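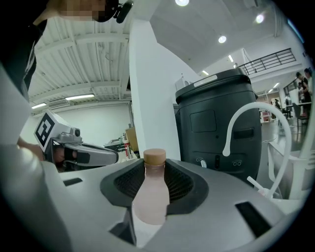 Left gripper keeps losing its position in our Grotano pair and I'm out of ideas. Flolus records both hands fine, then the left one jumps sideways and freezes until I restart the whole session. 9 recordings out of 18 were junk on Tuesday. Right hand never does it. Usual setup, one person, both hands, right one holds the pink bottle in the black cradle, left one reaches in for the cap with its marker up on the white block and the strap round the fingers. It's when the two come close that it goes wrong, or mostly then. Already tried: new cable, swapped USB ports, reinstalled Flolus, cleaned the lens. Nothing. Anyone seen this?

Manaia Rewi

Torunn Björklund
Overhead lights. Had the same thing in November, turned off a row of ceiling lights and it stopped. Glare on the marker. Try that first, its free.

Manaia Rewi
Tried it just now. Lights down, still jumps. Also I should of said there's a second problem, might be related or not. The right one let go of a bottle twice this week with the trigger still squeezed. One of them hit the floor and burst, hence me being in a bit of a rush about this.

Gudrun Fagerlund
Two seperate faults I think. Do the jumping first.

Check the marker block on the left gripper. Ours had worked loose at the bottom where you can't see it, and it only rocked when the hand tilted in toward the other one - so it looked exactly like a software problem. Hold the handle still and push the block with one finger. Any movement at all and the position is worthless. Tighten it, recalibrate, and DON'T reuse the old calibration file. I did that and lost another afternoon. If it's solid, swap left and right in Flolus and record again. Fault moves with the gripper = hardware. Stays on the left channel = Flolus settings, and I can't help you there, sorry.
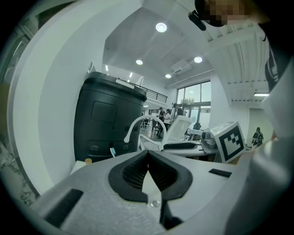
For the bottle thing, stop lifting anything full until you've been through the jaws. Power off, unplug, hands out of the way before it's opened up. The pads are what hold the load, the two black ones with the fine mesh on the inside that make the V, and if one has started peeling away from its backing the bottle just walks out. Feel along the edges with a fingernail. Then the little round screw in the gray just below the V, put a driver on it and see if it turns easily. Shouldn't. Don't crank it though, it's going into plastic. Ran ours with water in the bottles for a while after, cheaper to mop up.

Selina Widmer
same problem here, did you ever fix it?? mine is the right hand tho

Manaia Rewi
Block was loose! Could barely feel it. Tightened, recalibrated, did a short run before lunch and no jumps so far. Pads not looked at yet, bottles are staying on the table till I get to it. Selina - try the finger push thing, and post what you get. Thanks Gudrun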